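4.2 What people counted as breakfast

I'll admit I went into the April interviews thinking breakfast would be the easy part. Everybody eats it, or says they don't, and I figured we'd be done with that question in two minutes flat. Instead it ate up whole afternoons! Of the 51 households Maiara Rezende and I visited in Barbosa, 23 told us they "didn't really do breakfast" and then went on to describe eating toast standing up at the counter (usually while hunting for someone's shoes).

So we had a labelling problem. Our diary form, which we'd borrowed from the earlier Hokisero study, had a box for breakfast and a box for snacks, and toast kept landing in both. One grandmother put hers under "other" and coloured the box in so we couldn't miss it.
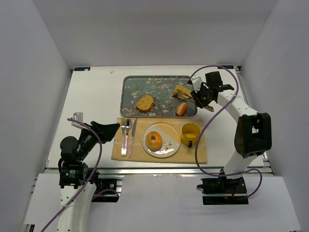 Figure 3. Two slices of bread on a tray with a blossom pattern, with metal tongs.

What seemed to matter was the dish. If bread went onto a plate or a tray, people were happy to call it a meal, and if it stayed in the hand it was a snack, or it was nothing at all. I hadn't seen that coming, and neither had Maiara, who'd bet me a coffee on time of day being the favourite explanation. We went back through all 1,089 diary entries and recoded them with a serving-dish column, a job I wouldn't wish on anyone. The recoded entries are the ones used in Section 4.3.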